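I spent most of September reading about robots that are supposed to do housework, and I wanted to write down where I think things stand. I am not an engineer. I ran the back room of a kitchen supply store for a long time, and I have cleared a lot of tables in my life, so I looked at it from that side.

Clearing a table sounds like one chore, but it is a string of small decisions. You pick up the plate one way and the bowl another way. You leave the plant alone. A long thin thing lying flat is harder than it looks, because you have to get a fingernail under it or pinch it from the sides. People do this while talking about something else.

Most of the practice now happens in simulation. A simulated arm can try the same pickup 3,000 times overnight and never break a dish. The tables in these programs used to hold a few plain blocks. Now they get a mix of stuff that looks more like what ends up on my own table by the end of a week.
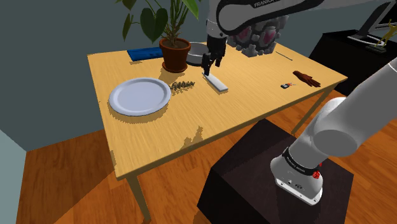
Wojciech Makowska wrote to me that I am being too generous. Practice in a computer is cheap, he said, and a real kitchen has grease on the handles and a kid who moves the chair. He would not pay for one of these until it could empty his dishwasher start to finish with him out of the house. His sister tried a Miltemex floor machine and sent it back after 29 days, and all that one had to do was stay on the floor.

I think he is right about the dishwasher. I would add laundry. Folding a towel is probably close, and matching socks may be too, but a fitted sheet is a long way off. I can't fold one either, so maybe I should leave that out.

Shop work is a different story. At Tultach, where I still know a few people, they have a machine that moves cartons from a belt to a pallet. It does 161 an hour, and it keeps that up all shift. The cartons are all the same size, and they come in facing the same way. When a crushed one comes down the line, the machine stops and a person walks over.

The part I pay attention to now is the hand. Two fingers that open and close will handle more than I expected, as long as they come in at the right angle. A lot depends on what the machine can tell about the space between its fingers just before it closes them.
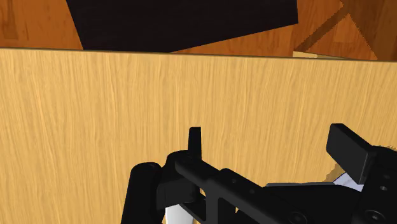 With two fingers you also get one grip and not much else. I hold a stack of bowls against my chest and open the cupboard with an elbow. I have not read about a home machine that works that way, and the ones I have read about carry a single item, put it down, and go back for the next. For a table after dinner that could take around half an hour. I would accept that if I didn't have to watch it.

So my answer for now is yes for the carton line and no for the kitchen. I plan to look at this again next year, and Wojciech has promised to tell me if anything empties his dishwasher.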